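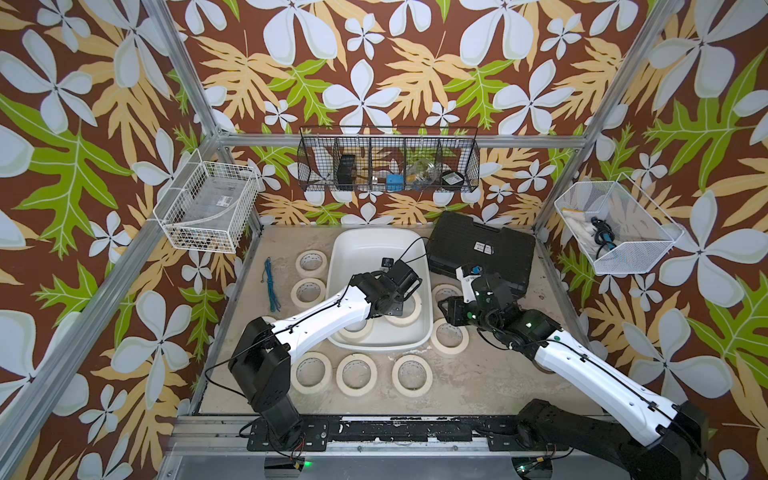
Safety and Service Notice: Merby Two-Arm Cell

This notice applies to all Merby two-arm cells fitted with the Nolano parallel gripper and supplied with firmware release 5. Owners are asked to read it before returning a cell to unattended operation.

Description of the fault

In February, a customer site in Vanville reported that a gripper opened without command while carrying a roll of masking tape to a tub. The roll fell to the floor of the cell. No person was injured and no part of the arm was damaged. A second site subsequently reported the same behaviour during an overnight sorting program.

Our service centre has traced the fault to the cable that runs along the upper link. Where a cable clip has been fastened too close to the joint, repeated flexing may interrupt the signal to the gripper for up to 200 milliseconds. The controller interprets the interruption as a restart and moves the gripper to its open position. The fault is recorded in the event log as code 1973.

Who is affected

Light items such as tape rolls present a low risk when dropped. The risk is greater where the cell handles glass, filled containers or hard-shell cases, or where an operator reaches past the base rail while the arms are powered. Cells fitted with the Paiva vacuum tool are not affected.

Interim measures

Until the cell has been inspected, operators must:

Limit the payload of each arm to 400 grams.
Keep hands outside the enclosure whenever either arm is energized.
Stop the cell with the emergency stop – not the program pause – before retrieving a dropped item.
Check the event log at the start of each shift and report any entry under code 1973.

Do not move or tighten the cable clips yourself. An overtightened clip can damage the cable jacket and will make the fault more frequent.

Replacement parts

A revised clip set and gripper cable are supplied at no charge for every affected cell. Each set contains 5 clips, one cable and a positioning gauge. Fitting must be carried out by an authorized technician, with the power supply locked out. The payload limit may be lifted once the technician has completed the gripper hold test and signed the service record.

Ordering

Requests should be sent to the Merby service centre in Vanville, quoting the serial number of the cell and the firmware release. Please attach a copy of the event log where code 1973 has been recorded. Cells under a maintenance agreement will be scheduled automatically.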